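Borent open day: a morning in the practice kitchens

The invitation said the tour would show "how a robot learns to cook," and I went mostly to find out how much of that sentence would survive contact with the building. I got there on Monday at 9:30, signed a form I was given no time to read, and was handed a lanyard.

Borent has the ground floor of what used to be a furniture showroom. It doesn't build robots. It sells recordings of people doing ordinary jobs, which other companies use to teach their machines, and it rents time on a remote-control rig to customers who would rather drive the arms themselves. Ermelinda Bastos, who runs the recording side, took my group of 10 around. She talks fast and answers what she is asked, and I was grateful for that after the welcome video.

The recording kitchens

We started with the rooms where people cook, wash up and put things away with a camera on their heads. The idea is that a machine can pick up a task from enough footage of hands. Bastos told us the company had passed 2,000 hours of it. I asked how many of those hours showed a person doing anything useful. She said everything gets kept, walking included, because a robot that can only stand in front of a stove won't be much help when the plates are across the room.

Fair enough, but walking is cheap to record and I assume it bills at the same rate. I asked about that too and was told pricing was a matter for the sales team.

What I did like was how plain the setup is. I had expected a lab. The stretch I spent longest looking at was a steel counter with a two-burner gas stove set into it, a wok beside the stove with its handle out past the counter's front edge, and a shiny white tile floor that throws the lights right back at you. It could be any rental kitchen. I can believe a machine trained on this would at least have met a few of the annoyances of a real home.
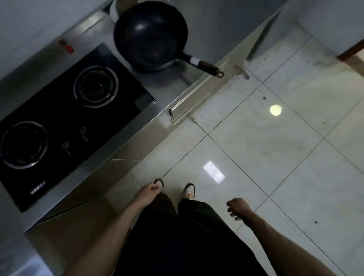
The remote-control room

Next door, two operators sat at a rig called Cropper and steered a pair of arms through folding dish towels. Each wore a headset and held a grip in either hand. The motion was careful and very slow. I timed one towel at just under two minutes, and the corner came out crooked.

Bastos said the slowness doesn't matter, since playback can be sped up once the robot has learned the task. A man from a catering firm asked whether he could see one that had. He was shown a clip on a tablet. It was a good clip. I would have preferred the robot, which we were told was away with a customer.

Visitors could try the grips. I managed to pinch a towel and drag it to the floor, and the operator said most people do that. There is no sense of touch coming back through the handles, so you judge everything by eye. Anyone planning to hire staff for this work should have a go first and see how their neck feels after five minutes.

The talk

The session before lunch was given over to Skomico, the labeling software. Clips are cut into short steps and each step gets a sentence: picks up pan, turns knob, closes door. The slide said a typical kitchen session comes out at 721 steps. I asked who checks the sentences. A second person looks at one clip in every 500, which seemed thin to me, and the speaker moved on to the next slide.

Practical notes

Parking is behind the building and free. Coffee was fine. Wear flat shoes, as the floors are hard and there is nowhere to sit until the talk. The next open day is in February, and Bastos said the towel robot should be back by then. If it folds one while I'm in the room, I'll write that up too.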